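Chapter 7
Who Moved My Bin? Automation and the People Next to It

In this chapter
The difference between a job and a task
Why the odd items matter more than the average ones
What happens to skill, pay and pride when picking is handed over
Case: the returns room at Koskela

Ljubica Berisha had worked returns at Koskela for long enough to tell a cracked lid by the sound it made going into a bin. When management announced in October that a robot arm would be taking over "the repetitive portion of the role," she asked which portion that was. The slide deck did not say. It had a picture of a sunrise.

The arm came from a supplier called Hendach and was known on the floor as Gino, a name that appeared on no paperwork. Its job was easy to put in a sentence: pick one thing out of a bin, put it somewhere else, repeat. Berisha's job had been written up in the same sentence years earlier by a consultant who stayed until lunch.

On its first full shift Gino handled 626 items. The human shift before it had handled 1,021. The difference was described in the plant newsletter as "a promising baseline." By spring the arm was up to 2,647 over a day and a night, helped a good deal by the fact that it did not go home, and by the fact that Berisha and two coworkers now spent their mornings untangling whatever it had declined to pick up.

Here we meet the first idea of the chapter. A job is a bundle of tasks, and machines are bought to do tasks. The tasks left behind do not vanish. They get rebundled, usually in a hurry, and handed to somebody whose title has not changed. Lejla Lazarević, the shift lead, kept a list of the new ones: clearing jams, wiping the bins, deciding whether a thing was one item or two. None of them was in the contract. All of them took training, which Berisha provided, unpaid, because she was standing there.

The second idea concerns variety. A line that handles one shape all day can be automated with patience and a good bracket. Returns are another matter. Customers send back what they like, and what they like has handles, clear sides, bristles and corners.

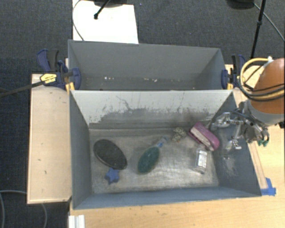
Figure 7.1 Mixed items in a picking bin, with the gripper at right. The clear bottle or container and the brush-like item share very little in shape.

A person sorts a bin like this while talking about something else. For the machine each item is a fresh problem, and Section 7.2 looks at where the cost of those problems ends up. Teodora Jurić, who ran the project, budgeted for the arm, the mounting and the software. She had no line for Berisha's mornings, and the payback figures looked splendid.

Before reading on, write down 3 things you do at work or school that appear in no description of your role. Keep the list. You will need it for the exercise on task inventories in Section 7.4.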